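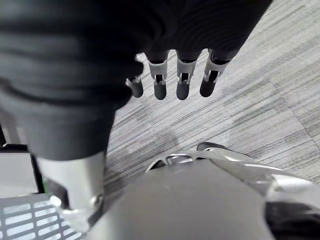
Grostach Pellar in gray, installed. The streak runs within each tile.

Grostach Pellar carpet tile: review after one winter

Product: Pellar, loop pile, tile format
Maker: Grostach
Color tested: gray, streaked
Tile size: 60 cm square
Pack: 16 tiles
Backing: heavy, non-foam
Fixing: tackifier or corner tabs, both sold separately
Room: ground-floor workroom, concrete slab, one exterior door

The previous floor was Daly broadloom, glued down, with a worn track from the exterior door to the far wall. Broadloom can be patched, but a patch in a plain color shows from any angle. The replacement had to come up in pieces, take rolling loads and hide its own seams. Pellar and Hudby's equivalent loop tile were both sampled. Hudby was softer underhand and its sample edge frayed when cut across the pile with a new blade. Pellar did not fray on the same cut, so Pellar was ordered.

Appearance

Each tile carries fine striations in light and medium gray. The streak is directional, and there is an arrow on the back to show which way it runs. Two layouts are given in the instruction sheet: monolithic, with all arrows the same way, and quarter-turn. Monolithic gives the quieter floor but shows any shade difference between packs. Quarter-turn breaks the floor into visible squares and is more forgiving. Dry-lay a few packs both ways before committing, and look at them in daylight and under the ceiling lights. The shift between tones is stronger when light comes in low from one side.

The gray is neutral with no blue in it. Lint shows less than on the old plain carpet. Pale crumbs and plaster dust disappear almost completely, which is a mixed benefit if you vacuum by eye.

Installation

The job took 311 tiles, including cuts at the perimeter and around two floor boxes. Laying started on a Friday after the slab had been scraped, patched and vacuumed. Old adhesive has to come off or be sealed. The sheet allows a height difference of 2 mm under a straightedge, and that limit should be taken seriously: one spot near the exterior door was over it, and the tile there rocked until it was lifted and the slab feathered out.

Tile squareness is good. Starting from snapped center lines, the joints stayed aligned to both side walls without correction. Cutting is from the back with a hooked or straight blade, scored once and then cut through. Blades dull quickly on this backing, and a dull blade pulls loops at the edge. Change it sooner than feels necessary.

Corner tabs were used in the middle of the room and tackifier along the door side. The tabs are faster and cleaner. They also hold less well against a sideways push, so a heavy cabinet dragged across tabbed tiles opened a joint wide enough to see. It was closed by lifting one row and knocking it back — a few minutes of work. The tackified area has not moved.

Instructions are printed too small. The drawing that shows the arrow direction is on the last page, after the section on cutting.

Use

Rolling chairs and loaded carts move without noticeable drag once started. Casters click slightly over joints if the tiles were laid loosely and make no sound where they were laid tight. Footsteps are quieter than on bare concrete, though the tile has no cushion and standing on it for hours is close to standing on the slab. Add a mat at any bench where people stand.

Furniture feet leave dents. Light ones came out after vacuuming. Dents under a filing cabinet were still faintly there a week after it was moved.

Wet grit from the door in December was the hardest test. Dried mud vacuumed out with a brush head. Coffee lifted with water and a white cloth when caught early; one older stain did not, and that tile was swapped. Pulling it took a flat scraper at one corner. The new tile looked cleaner than its neighbors for a while and is now hard to pick out. Order a spare pack from the same dye lot and store it flat.

Drawbacks

Sold by the full pack only
Tabs priced separately and not stocked everywhere Pellar is
Arrow stamp faint on some tiles
No cushion-back option in this color
Loops will snag on a sharp metal edge; trim the loop level, do not pull it

Rating

Appearance: 4 of 5
Cutting and fit: 5 of 5
Comfort: 2 of 5
Cleaning: 4 of 5
Instructions: 2 of 5

Recommended for workrooms and offices on a flat slab. For a room where people mostly stand, look at a cushioned tile first.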